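Cakomden Kitchen Kit for Robot Clubs

Cakomden is a practice kitchen that lives inside your club's computers. Students program a simulated arm to reach, grip and tidy on a marble counter, and they can mess up as often as they like! Raymonde Beaulieu built the first version for her after-school club at Hitgate, and her students kept asking for more tasks, so it grew (and grew).

The kit comes with 37 tasks, sorted from "lower the gripper over the bowl" up to full table clearing. The spoon tasks are the ones kids talk about all the way to the bus. A long thin handle sounds easy until you have to pick an angle for it.

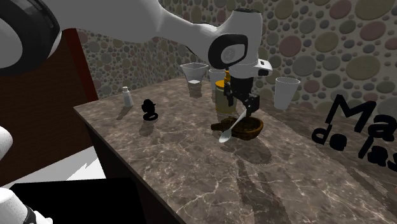 Do students need to know how to code before they start?
Block coding is enough for the first ten tasks, and after that they can switch to Python whenever they feel ready.

What you get
Club license for one school year
Task book, 162 pages, with space for notes
Teacher guide by Maxence Hoarau
Entry to the April Spoon and Bowl Challenge, scored out of 400

Runs on most school laptops. Each saved run can be replayed at slow speed, great for working out where a grip went wrong. Clubs with more than 100 students should write to Agathe Fleury for a second license key.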